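We use cookies to remember your settings and to count visits. By continuing to read the forum you agree to this. Accept | Manage choices

Two baskets on one table: how do you divide?

stakness_home wrote:
Hello all. I have a question about baskets, maybe a silly one. I keep two wicker baskets on the table in the small room, because there is no pantry and only one cupboard. My rule until now is food in one, everything else in the other. The food basket works well. The other is a mess: bath sponge, a cup, small boxes, things that have no better home. Should I buy a third basket or make the second one more strict? I have seen the Fuson ones with a divider inside.

bonlow77 wrote:
Please don't buy a third. I had 3 and the third was only a place for things I did not want to decide about. Take out everything that is flat or small. A basket is good for big soft things and bad for card boxes, they slide to the bottom and you forget them.

quietshelf wrote:
I don't agree with bonlow77. Small things need a home too, and if you take them out of the basket they will lie on the table for a month. A divider costs little. I have one in a Bonlow basket since September and I can recommend it.

bonlow77 wrote:
A divider is a third basket with another name.

yuksel_fan wrote:
My bigger worry is the fruit. Oranges and a lemon can stay together for some time, but a peach is soft and I would never put it beside a drink can. One push and it has a brown mark. Put cans and jars at one end and fruit at the other. My mother used the Yüksel method for this: heavy things go in first, and soft things only when you see there is space. Also I would not keep bread in open wicker, it becomes hard in a day.

stakness_home wrote:
Thank you, the peach is a good point. The bread I eat the same day, so I am not afraid for it. What about a little pink pan? It has a long handle and I don't know if it belongs with the cup or in a drawer.

quietshelf wrote:
With the cup. Kitchen things together.

bonlow77 wrote:
Drawer. A handle in a basket catches on everything, and a bath sponge with a loop is the worst thing to have next to it. Also, why is a bath sponge with a cup at all? Mine hangs in the bathroom.

stakness_home wrote:
The bathroom has no hook and the tiles don't hold glue. I tried 10 minutes with a suction hook and gave up. Here are my baskets and the small things. 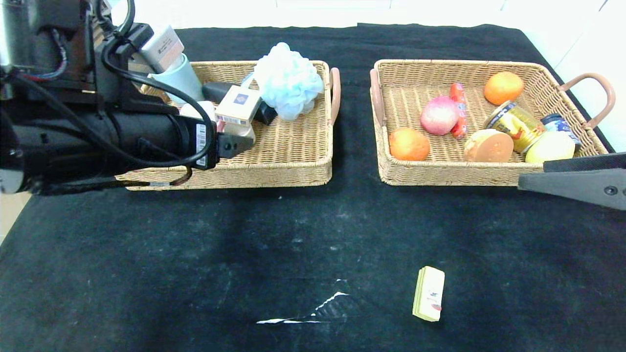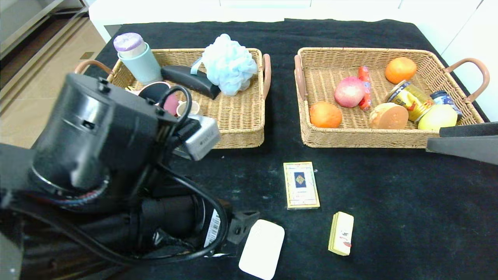
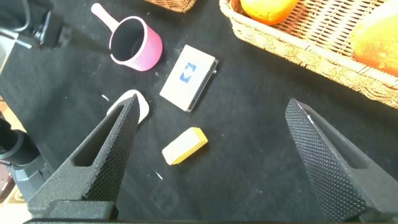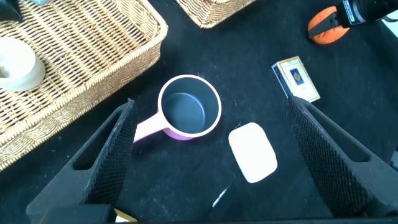

Baskets in the first two, the pink pan and the small stuff in the last two.

yuksel_fan wrote:
As I thought, the peach is between the two oranges, right beside the sausage. Move the can away from there, please. The baskets themselves are nice.

bonlow77 wrote:
Still a drawer for the pan.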